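Stornow Table Set: read me first
June
By Darcy Penner

Welcome, and thank you for opening this file before the folders, which I know is not always what people do. Stornow is a collection of pictures and written notes about small household things on a covered table: paper cups, packets of food, stationery still in its packaging, and the other light bits that gather on a table when people have been sitting at it. Theophilus Adjei and I put it together for anyone who writes about, draws, sorts or simply likes looking at ordinary objects. 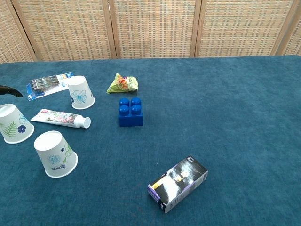
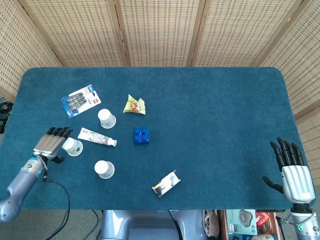 Paper cups and a blister pack on the blue-green table, with the woven screen behind.

What is in the collection

There are 100 arrangements, each with its own folder. A folder holds the pictures and a text file called notes.txt, and in most folders there is also a file called words.txt, where we wrote down the names that different people used for the same thing. I am rather fond of the words files. Yvette Bergeron says "beaker" for any cup at all, and Tetteh Sarpong calls every sealed food bag a "packet" whatever its size, and we have kept both as they came.

The things fall into 3 groups, and the first word in each notes file tells you which is the main one:

cups - plain or printed, mostly paper
packets - snacks and other small foods, sealed
carded goods - anything sold on a card under clear plastic

A folder marked "cups" may well have a packet in it too. The first word only says what we were mainly thinking about when we laid the table.

The table and the screen

The cloth is teal, or blue-green, or "that swimming-pool colour" if you ask Yvette. It looks brighter in some pictures and deeper in others, so please don't use it to match colours. It also has a nap that takes a mark very easily, and you will find lighter and darker patches where it has been brushed one way or the other. We stopped smoothing it between arrangements quite early on.

Behind the table is a folding screen with pale woven panels in light wood. It came from Winley with one stiff hinge and we have been very glad of it. The weave is busy when you look closely, and if you are cutting out outlines you may find pale objects are easier to follow against the cloth.

About the cups

I should say a little more on these, as they get the most questions. They are white paper cups with small plant and flower patterns printed in blues and greens, and the printing differs from cup to cup. In the notes we use "rim" for the wide open end and "base" for the closed end, always, whichever way up the cup happens to be. A cup with its base uppermost is written as "turned over". A cup on its side is written as "lying", and it stays "lying" even if it is leaning on something else.

Cups move. They are very light, and a sleeve will do it. If two pictures in the same folder show a cup in different positions, both are right, and the notes should mention it. Where they don't, please tell us.

Known faults

Folder 8 has notes that belong to a different arrangement, and we haven't yet worked out which. Several of the early words files spell "blister pack" in ways I would prefer not to repeat. Printing on packets was copied down only where one of us could read it without guessing, so a blank means we weren't sure.

Some carded goods are entered as "pens or similar". We left them sealed and would rather keep the loose wording than choose.

Changes in version 2

Theophilus Essien went through all the notes and brought the cup wording into line. Sulemana, our old naming scheme for folders, has gone, and the Nosus index now uses plain numbers throughout. If you have work built on the old names, there is a list in old-names.txt.

Corrections are welcome at any time. Please give the folder number and quote the line you mean, and if you have a better word for something, send that as well and it will go in the words file with the others.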